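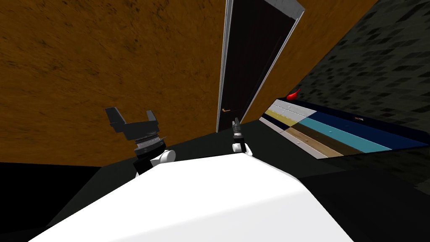 May 22, 2024

Firkadgate was quiet tonight, so I had the long bench from half past six until they wanted to lock up. I had meant to finish the left forearm and did not get near it. The new bearings from Lecomte have come and they are the wrong bore. I checked the order and the mistake is mine. I typed the outside diameter into the wrong box. They will take them back if I pay the postage, so I have put them in the drawer with the other returns and written the date on the bag.

With no bearings there was no point opening up the forearm again, and I spent the evening in the simulator. The kitchen loads properly now. For the past week it has either come up with half the walls missing or with Prakis standing knee deep in the floor. The fault was in how I had set the floor height. I had one number in the room file and a different one in the robot file, and whichever was read second won. There is now a single number and both files look it up.

Prakis itself comes in with both arms and both grippers, and the body shell is the new one I drew over Easter. It is still too wide at the front. I can see from the view over the top of the body how much of the floor it hides, and if the real head camera goes where I have planned it, the real shell will hide just as much. I don't want to reprint the shell. I would sooner lift the camera post, and I have enough tube left to do that. Made a note to measure the tube before promising myself anything.

The room is a free one that came with Ivau. I would not choose orange walls with a dark door, but the drawer cabinet along the tiles is good for practice, plenty of fronts with small round knobs on them. If the grippers can manage those knobs in Ivau I will feel better about trying it on the old chest of drawers at home. The handles on that are about as fiddly.

Kept everything at its default lighting. Last time I fiddled with the lights I lost an evening.

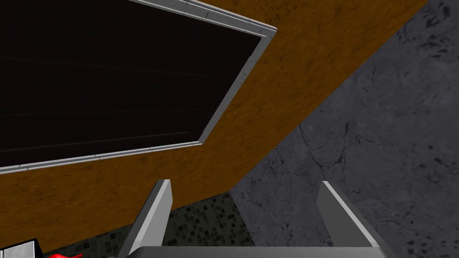
WRIST CAMERAS

Got the wrist camera views going on both arms. I had been putting this off as I expected it to be a long job, and it took less than an hour. The camera is fixed to the wrist in the arm file, so it goes wherever the wrist goes and there is nothing else to set up. The palm shows along the bottom and the fingers come up from it, which is what I wanted, as it means I can judge the gap from the same view every time.

What I had not thought about is how tilted everything gets. With the arm raised and the wrist turned, the room leans right over and I had trouble telling which surface was which. I moved one joint at a time to get my bearings. The dark panel with the grey surround helped, as it is easy to spot against the orange-brown, and so did the corner where the small tiles come up to the grey marble. After a while I stopped trying to picture the whole room and just used those.

The real camera mounts will need to be stiffer than the ones I have printed. On the bench the left one moves up to 4 degrees if I lean on the cable. In the simulator it is perfectly rigid, so anything I practise there will be a bit kinder than the truth. I could put some wobble in on purpose. Not tonight.

Also the cable. There is none in the model. The real one has to come off the back of the camera, go round the wrist and down the forearm with enough slack for a full turn, and I have not solved that. I tried a spiral wrap on Sunday and it caught on the collar. A flat cable might do it. The workshop has a box of odd lengths under the lathe and I will have a rummage before I buy one.

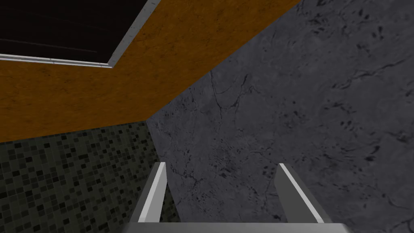 OPENING AND CLOSING

The grippers were the main job for the second half of the evening. Both now open to their full width when told, and they hold there. Before, the right finger got to the end of its travel and the left stopped short, so any gap I had was off centre. I had copied the joint limits from one finger to the other and forgotten to change the sign. Fixed in both arms. With the wrist view pointed at the bare marble there is nothing to distract from the fingers, and I opened and closed them a good many times there, watching the tips.

Settings as left tonight, so that I don't have to work them out again:

Finger speed: half of what it was.
Closing force: unchanged.
Step limit for one run: 2278. It was lower and the run was ending before the arm had got back to rest. I found this one by raising it until it stopped complaining.
Collision between fingers and palm: off. It has to go back on before I trust anything.

The closing force worries me more than the speed. In the real gripper the motor gets warm if it is left squeezing, and I have no measure of that in Ivau. The first pair of motors lasted 2 weeks because I let them push against each other all afternoon. The replacements have a fuse, and I have promised myself a current limit in the code as well. That has been on the list since the winter.

I had a go at the real gripper too, before packing up, just on its own in the vice with the bench supply. Opened and closed fine. There is a slight click about halfway on the way in. I thought it was the printed rack but it does the same with the rack out, so it must be the motor's own gears. I have left it apart in the tray with a note on top asking people not to tidy it.

Then back to the simulator for the last half hour, to try lining up with something other than a wall. I picked the long amber thing with the round head and the straight handle, as it stands out so well against the dark. I still don't know what it is meant to be. The file only calls it a utensil and gives it a number. Some sort of paddle, I would say. 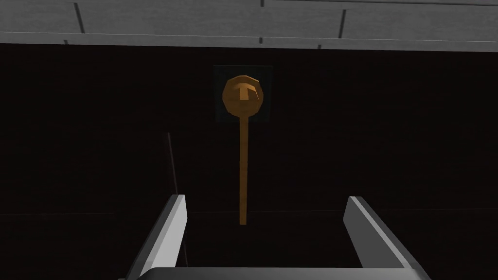 My aim was to get the handle between the open fingers without touching it and leave everything there so I could look at the distances. It wants to be in the middle of the gap and I had it nearer the left finger. I think that is down to me moving the wrist by hand from the keyboard, where each press is a bigger step than I need. I can make the step smaller, or I can find the old games pad, which would be nicer to use anyway. It is at home in the box with the soldering things.

I did not try closing on it. With the finger collisions off I would not have learnt much, and it was nearly time to go. I saved the arm position under tonight's name so I can go straight back to it.

The laptop coped, though the fan ran all evening. It slows down badly with both wrist views and the head view open together. I shut the ones I am not using and it is fine. The desktop would do it easily but I am not carrying that up the stairs at Firkadgate.

To do next:

Post the bearings back to Lecomte and order the right ones, 2 for each elbow.
Collisions back on, then close slowly on the handle and see if it holds.
Smaller step on the keyboard, or the games pad.
Measure the tube for the camera post.
Look for flat cable under the lathe.
Pay my bench fees up to July.

Home just after ten. Left my good side cutters on the bench, I think, next to the vice.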